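Trudiletti奶酪厂开放日，去了一趟，回来冰箱塞不下了

先说结论给赶时间的朋友：值得去，穿厚袜子，别吃早饭，带保温袋。我四样里只做到了一样（没吃早饭，还是因为起晚了）。

这个开放日我惦记挺久了。Trudiletti平时不接散客，门市倒是天天开，可是后面的车间只能隔着一道铁门闻味儿。去年八月我路过一次，站在门口闻了半天，奶香里头夹着一点点地窖的那种潮味，馋得不行，店员说你明年春天留意一下网站吧。我就真留意了，网页隔三差五点开看看，终于等到他们挂出通知：5月31日 星期二，全天开放，要预约，一组20个人。工作日啊！请假的时候我说家里有事，希望同事不看我的博客。

路上

从Sindine火车站出来要转小巴，站牌藏在一家修鞋铺的旁边，特别小一块，我来回走了两趟才看见。车上几乎全是去买菜的本地老太太，每人一个带轮子的布袋子，司机跟她们都认识，开一段停一段，有一位下车以后又折回来敲门，说伞忘了，全车人等她找伞。我本来有点着急，后来也不急了，窗外那条河正好拐弯，岸边的杨树在飘絮，白花花一片，有个小孩趴在桥栏杆上伸手去抓。

下车的地方离厂子还有一段上坡路。坡不陡，就是没有树荫，路边有一块地种的是苜蓿，开紫花，风一吹一股青草味儿。后来讲解的时候我才知道那就是给牛吃的，收下来晒干存着过冬。我当时只觉得好看，还蹲下来拍了半天，差点误了进场的时间。

进门先换衣服

签到在门市里头，收2欧，说是鞋套和帽子的钱。发的东西有一次性的白大褂、头罩、鞋套，留胡子的男士还多发一个胡子罩，有位大叔戴上以后他太太笑得直不起腰，非要合影。手表戒指都得摘，统一放进一个小布袋，挂自己脖子上。我的白大褂大了一号，袖子卷了又掉，一路都在卷袖子。

然后洗手，水池是用膝盖顶开关的那种，我顶了半天没出水，后面的阿姨伸腿帮我顶了一下，出水了。踩过一块泡着消毒水的垫子，就正式进车间了。

带我们的是厂里管熟成的一位女师傅，嗓门特别大，车间里机器嗡嗡响她也能盖过去。她上来第一句就是：今天的奶是今天早上挤的，你们来晚了，最热闹的那一段已经过去了。大家都笑，她又说没关系，剩下的那些更好吃。

铜锅和凝乳

我原来以为做奶酪嘛，就是把牛奶放酸了再压一压（我知道，我知道）。实际看下来讲究可多了。晚上挤的奶先静置，让奶油浮上来撇掉一部分，早上再跟新鲜的全脂奶兑到一起，倒进大铜锅慢慢加热，加上一锅留下来的乳清当引子，再加凝乳酶。我们进去的时候正好赶上切凝乳。师傅拿一个像大号打蛋器的东西伸进锅里搅，整锅像嫩豆腐一样的东西一下子就碎了，越搅越细，她让我们往锅里看，说要切到麦粒那么大才行，大了水排不出去，做出来的轮子放着放着会鼓包裂开。

有人问为什么非得用铜锅，不锈钢不是更好洗吗。她说铜传热匀，味道也不一样，接着又压低嗓门补了一句（其实还是很大声），说这个事她跟做设备的人吵过很多年，吵到最后锅还是铜的。我很喜欢她这个劲儿。

搅完了静置，凝乳沉底，自己抱成一大团。这时候两个人一左一右拿一块麻布从锅底兜过去，一提，那么大一团就湿淋淋地吊起来了，底下哗哗淌乳清。这一步真好看！两个人谁也不说话，手上配合得跟跳舞似的，一个抬一个送，翻个面，打个结，挂到横杆上。我旁边的小朋友看傻了，问他爸爸那是不是一个大屁股。全组都听见了，连挂布的师傅都憋不住。

分到两块以后入模，压上重物，过几小时翻一次面，换一次布。模子内侧有凸起的点，能把厂名和月份印到皮上。她让我们伸手摸了一下刚脱模的，凉丝丝的，有弹性，像按在小孩的胳膊上。

盐水池

盐水房我没想到会这么喜欢。一推门就凉下来了，光线暗，一轮一轮的奶酪半沉半浮在池子里，偶尔轻轻撞一下，声音闷闷的。师傅说每天都要有人来给它们翻身，露在上面的那一面还要撒盐。有人问能不能尝尝盐水，她说你尝吧，结果真有人尝了，脸都皱起来了。

在这儿她讲了讲盐。盐进得很慢，从皮往里走，出池的时候里头还是淡的，要在架子上放很久，咸味才会走到中间。所以太早切开的奶酪，外圈咸里头没味儿。我想起来自己在家腌萝卜也老犯这个毛病，腌一晚上就忍不住捞出来吃。

熟成库，冷

我说的厚袜子就是给这里准备的。库里倒也不是冰天雪地，就是那种从脚底往上钻的凉，加上潮，站久了膝盖发酸。木架子从地面一直顶到天花板，一眼望不到头，全是金黄色的圆轮子，整整齐齐，味道浓得像有人在你面前把一大块黄油和一把核桃一起掰开。我在门口愣了一下才往里走，后面的人催我。

这里最短的也要放16个月，再长的看情况，有些是客户认养的，架子上贴着小牌子，写着某某家的婚礼，某某的退休。我特别想认养一轮，问了价格以后就不想了。

师傅表演了敲奶酪。一把小锤子，轮子上上下下敲一圈，侧着耳朵听。好的声音是实的，均匀的，哪一块突然发空，里头就可能有缝。她让我们每个人试，我敲了一圈，很严肃地说这个没问题，她拿过去敲了两下，说这个是她专门挑出来教学用的，里面有个大洞。行吧！

有毛病的也不扔，皮上刻一圈线做记号，降一等卖，或者刨成碎。她说自己家里吃的都是刻线的，味道没差，便宜不少。这句话我记在心里了，后来在门市果然直奔刻线的那一格。

试吃

整个参观下来约2小时，最后回到门市后头的院子里，长桌上已经摆好了。奶酪按年份从小到大排，旁边放着Shevchuk面包房送来的黑麦面包，皮烤得很硬，切得薄薄的，嚼起来有点酸，配年份长的那种绝了。另外有一小碟栗子蜜，苦的，我第一口没接受，第二口就停不下来。

说一下我的口味，仅供参考。年份最短的奶味重，有一点酸，软软的，适合空口当零食。中间那档我最喜欢，嚼着有小颗粒，沙沙的，师傅说那是氨基酸结出来的晶，不是盐，很多人以为是盐。最老的那个味道太冲了，像肉汤，掰一小粒含着可以，大口吃有点受不了。同桌有对夫妻跟我正相反，把最老的那盘吃光了，又去要了一盘。

还有一样没写在单子上的，是当天做的乳清奶酪，就是锅里剩下的乳清再加热一遍，浮起来的那层捞出来沥一沥，还是温的，一人一勺，什么都不放。我跟你们讲，就为这一勺，明年我还请假。绵绵的，甜丝丝，咽下去才有一点点奶腥气。可惜这东西放不住，当天就得吃，门市不怎么卖，要买得一大早去碰运气。

几条有用没用的

预约在网站上，确认信进了我的垃圾邮箱，你们记得翻一下。

车间里不让用闪光灯，熟成库里随便拍，不过太暗，我拍出来的大多是糊的。

厕所在门市里，进车间之前去，穿上那身行头以后再想去就麻烦了，得全脱了重来一遍。

门市收卡，开放日买刻线的那种排队很长，我排队的时候前面一位大姐买了整整一轮，两个人抬上车的，后备厢关不上，拿绳子捆的。

吃饭的话坡下有一家Pladeo，只有几张桌子，中午人多。我点了玉米糊浇融化的奶酪，上来冒着热气，烫到了上牙膛，第二天还疼。他们家的醋渍洋葱可以单点，解腻，建议点。

回程小巴一定看好时间，下午那班之后要等很久。我因为在面包摊前犹豫买圆的还是买长的，眼看着车从坡下开走了，只好坐在路牙子上啃面包等下一班，啃的是长的。

回家以后

没带保温袋的下场就是，一路抱着个纸袋子，全车厢都知道我买了什么。对面坐着的小姑娘偷偷捏鼻子，我假装看窗外。

到家先按师傅教的处理：别用保鲜膜裹，会闷出怪味，用油纸包一层，再拿干净的布包一层，放冰箱最下面那格。皮不要扔，刮干净了扔进汤里一起炖，炖软了还能嚼。我当晚就炖了一锅白豆汤，放了一块皮进去，汤变得又稠又鲜，喝了两碗，第三碗是站在灶台边上喝的。

后来这几天我中了邪似的想自己做那个乳清奶酪。家里哪来的乳清，就用全脂奶加一点淡奶油，小火热到锅边冒小泡，倒柠檬汁，关火别动它，等它自己结成絮，再用纱布沥。第一次火大了，做出来像橡皮，拌进面里勉强吃掉。第二次好多了，就是柠檬多了点，酸，抹面包挺好，单吃差着十万八千里。

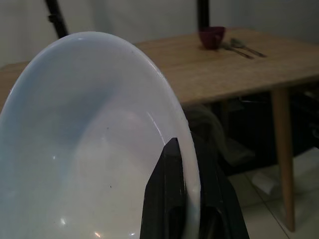

下回打算换白醋试试，柠檬汁减半，再把沥水的时间缩短一点，我怀疑之前就是沥得太干了。有做过的朋友留言说说你们用的什么奶，我这边超市只有两种，都不太香。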